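Plindeo Front-Load Washer, White
Item 587

The Plindeo is a front-loading washer for homes, rental units and small shared laundry rooms. It has a round door with a glass porthole, a white front panel and a plain drum opening that takes jeans, towels and bedding. Maximum spin speed is 1,000 rpm. There are 11 wash programs, including a quick wash that runs 20 minutes.

Sort dark clothes from light ones before loading. Close zippers, tie up long straps and put small items in a mesh bag. Fill the drum loosely and check that no fabric is caught in the door seal before you shut the door.

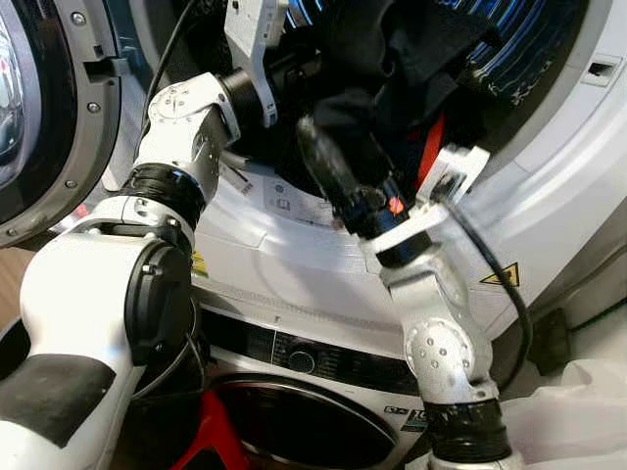

Can I wash dark and striped clothes in the same load?

Use the Cold Darks program and wash anything new by itself the first time. Striped items with white in them should go in with light colors until you know the dye holds.

Care
Wipe the door glass and seal with a damp cloth after the last load of the day. Leave the door open a little so the drum can dry. Clean the drain filter once a month. Replacement seals and filters are sold under the Flesell name and ship from our Skotinbridge warehouse.

Delivery
Price includes delivery to the ground floor. Stairs are extra. Remove the shipping bolts before the first wash and keep them in case you move. For parts and installation, ask for Eustaquio Valdovinos at the service desk.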